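Fistow Paper Swap: Your Questions Answered

Welcome! Fistow is a mail swap for people who love brochures, leaflets, manuals and all the other printed stuff most folks toss. Khanyisile Magagula put this page together from the questions we get most. Last updated August 2023.

What counts as swappable?
Anything printed that was given away free or came in a box with something else. Product brochures, museum leaflets, bus timetables, seed lists — we love them all! Please don't send books, magazines or anything with a home address on it.
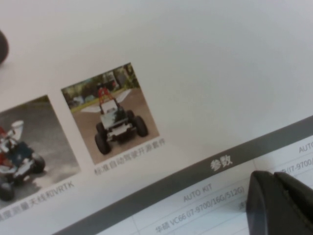 Product brochure page with photos, including a small four-wheeled autonomous vehicle.

How many pieces go in a packet?
Up to 15. Thin leaflets and fat manuals count the same, so mix it up. One of my favorite packets ever was nothing but paint charts.

Do they have to be in English?
Not at all! Foreign-language paper is some of the most wanted stuff in the swap. If you can't read it, write "language unknown" on your list and somebody will usually work it out (the Catgate members are amazing at this).

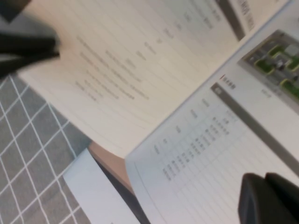

An open booklet with a small block of gray text on a cream page.

How do I store my collection?
Flat, dry and out of the sun. I use Mtshali folders, the wide ones, and put heavy glossy paper in its own folder so it doesn't stick to the rest. Pull out rusty staples before they stain.

Are plain spec sheets worth keeping?
Yes, yes, yes! They look dull next to a big color brochure, but they're often the first thing to get thrown out, and there are collectors who want only those. Look at the layout, the rules, the type. There's so much in there.
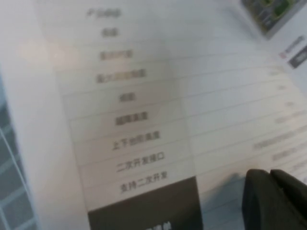 Spec sheet with a two-column table, labels in Chinese.

What does it cost?
Just your postage. You get 2 swaps a year, and the next round opens in October.

Can I see what's out there already?
You can! Our shared list, Namness, has 858 entries and keeps growing. Search by country, subject or paper size. Spotted a mistake in an entry? Use the correction form at the bottom of the list — I read every one.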